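Keeping a shared craft table tidy: do trays and decanted bottles really help?

Posted by Githam in Home and Hobby > Storage and tidying
232 views

We have one long white table in the spare room and it has to do for painting, glueing, my daughter's books and anything else that lands on it. Every few weeks I clear it and every few weeks it fills up again. A friend swears by putting a board or tray down and keeping all the wet stuff on that (glue, water, paint medium). She also says to pour everything into matching bottles. I looked at a set from Zoltedska and it was 1099 with the rack, which seems mad for empty plastic. Has anyone done this for more than a fortnight and kept it up? I don't want a before and after, I want to know what it's like in November when you've stopped caring.

Rosaura Castaño
Member, 70 posts
6th August

Don't buy the set. I'm suspicious of anything sold as a system, and decanting is the worst of them. You end up with a row of bottles that all look alike and a felt pen label that rubs off the first time you touch it with gluey fingers. Keep things in what they came in. A bottle with a bright cap or a silly picture on it is easier to find than any label you'll write.

The board I'm less rude about. Mine is plain wood and it does two jobs: drips land on it, and when I need the table for something else I can lift the lot off in one go. Get one with a raised edge if you can, even on one side, and put that side where things tend to get knocked off.

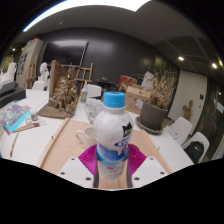 Posted by Rosaura Castaño in reply to Githam

You can judge the theory for yourself. The white bottle with the blue cap has a black cat's head on it, so it won't get mixed up with the little one with the green label. The mug has its handle to the left. I'd still rather not see a mug near paintbrushes at all -- sooner or later somebody rinses in the wrong one. And books want their own end of the table, well away from anything with a lid.

As for November, the board is still in use at mine. The rack I once bought is in the loft.

Wodia

Disagree about decanting. I buy PVA in the big tubs and there's no way I'm pouring from one of those onto a small job. Old shampoo bottles are fine if you wash them properly. Agree that 900 or more for storage is daft though.

Ríos

Get rid of half of it, then see if you still need a tray.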